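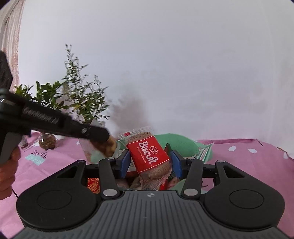
간식 그릇, 다들 어떻게 채워 두세요?

읽는 시간 5분 | 인쇄 | 이메일로 보내기
댓글 51 | 공유 2

글쓴이: 민트그릇

거실 탁자에 간식 그릇을 하나 두고 지냅니다. 민트색 그릇이고 밑에는 분홍 식탁보를 깔았습니다. 낱개 포장된 과자를 이것저것 섞어 담는데, 며칠만 지나면 꼭 같은 것만 바닥에 남습니다. 캐러멜 맛 비스킷은 금방 없어지고 작은 봉지에 든 것들은 계속 아래로 가라앉습니다.

궁금한 건 두 가지입니다. 종류별로 나눠 담는 게 나은지, 아니면 지금처럼 섞어 두고 가끔 뒤집어 주는 게 나은지요. 그리고 5월부터는 낮에 거실이 꽤 더워지는데 초콜릿 들어간 건 언제쯤 빼시나요?

댓글

살구나무집
저는 나눠 담습니다. 한 그릇에 섞으면 결국 손으로 뒤적이게 되고, 그러다 비스킷이 다 부서져요. 칸 나뉜 통으로 바꾸고 나서는 부스러기가 확실히 줄었습니다.

야간반
나눠 담으면 보기에 가게 진열대 같아서 별로던데요. 손님 왔을 때는 수북하게 섞여 있는 쪽이 집기 편합니다. 부서지는 건 비스킷을 맨 위에 올리면 해결됩니다.

살구나무집
맨 위에 올려도 하루면 섞입니다. 애들 있는 집은 더 그렇고요.

민트그릇
저희는 애는 없고 어른만 있는데도 뒤적입니다. 저부터요.

보리차한잔
그릇을 비우는 것부터 해 보세요. 탁자에 다 쏟아 놓고 유통기한 지난 것부터 골라내면 양이 꽤 줄어듭니다. 저는 장 보고 온 날 새 과자를 넣기 전에 합니다. 오래된 걸 위로, 새로 산 걸 아래로요.

민트그릇
쏟아 봤습니다. 그릇 앞에 쌓아 놓고 보니 생각보다 많네요. 큰 봉지 하나가 자리를 제일 많이 차지하고, 길쭉한 하얀 봉지는 있는 줄도 몰랐습니다. 고르면서 적은 내용을 아래에 붙입니다. 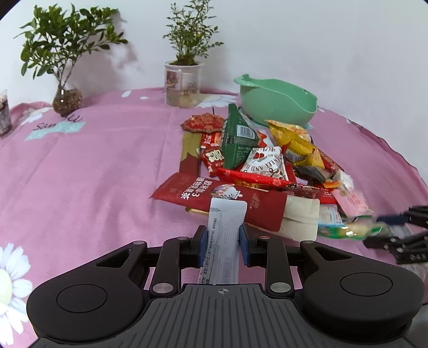 작성: 민트그릇 | 정리: Amber Fothergill (살림 게시판)

간식 그릇 비우고 다시 담기

1. 식탁보 위에 전부 꺼냅니다. 하얀 꽃무늬가 있는 식탁보라 부스러기가 잘 안 보이니 끝나고 꼭 털어야 합니다.
2. 날짜가 적힌 면이 위로 오게 놓습니다. 한자로만 적힌 포장은 날짜 순서가 헷갈릴 수 있어서 따로 모았습니다.
3. 큰 봉지는 그릇에 다시 넣지 않고 찬장으로 보냈습니다.
4. 작은 봉지는 세워서 가장자리에 두르고, 비스킷은 가운데에 눕혔습니다.

더 보기: 댓글 이어서

야간반
4번 괜찮네요. 세워 두면 가라앉지는 않겠습니다. 그런데 큰 봉지를 찬장에 넣으면 그건 또 잊어버립니다. 저는 그릇 옆에 그냥 둡니다.

Boris Berisha
저도 찬장은 반대입니다. 작년에 Provanell 과자 한 봉지를 찬장에 넣었다가 겨울에 찾았습니다. 눅눅해져서 버렸어요. 뜯은 봉지라면 집게로 집어서 밀폐 용기에 넣으세요. Plirnar 용기를 쓰는데 뚜껑이 뻑뻑한 것만 빼면 쓸 만합니다.

살구나무집
Plirnar는 작은 크기는 괜찮은데 큰 건 모서리가 들뜹니다. 저는 Wieser로 바꿨습니다. 값은 더 나갑니다.

Boris Berisha
큰 건 안 써 봐서 모르겠습니다. 작은 것만 2년째입니다.

보리차한잔
화분이 그릇 뒤에 있던데 물 줄 때 조심하세요. 낱개 포장이라도 밑에 물이 고이면 종이 포장은 바로 젖습니다. 저는 화분을 창가로 옮기고 그 자리에 티슈를 놨습니다.

민트그릇
화분은 자리가 거기밖에 없습니다. 물 주는 날은 그릇을 치워 두겠습니다. 초콜릿 얘기는 아무도 안 해 주셨는데 혹시 기준 있으신 분?

야간반
낮에 반팔 입기 시작하면 뺍니다.

살구나무집
저는 5월 되면 무조건 냉장고로 보냅니다. 다만 냉장고에서 꺼내 바로 뜯으면 겉에 물기가 생기니 잠깐 두었다 드세요.

보리차한잔
냉장고까지는 과한 것 같습니다. 그늘진 서랍이면 충분했어요. 냉장고에 두면 김치 냄새 뱁니다.

살구나무집
밀폐하면 안 뱁니다.

민트그릇
일단 서랍으로 해 보고 녹으면 냉장고로 옮기겠습니다. 칸 나뉜 통은 Lisel 것을 봐 두었는데 탁자에 놓기에는 폭이 좀 넓어서 고민 중입니다. 써 보신 분 있으면 높이만 알려 주세요.

이 글 인쇄 | 이메일로 보내기 | 공유 2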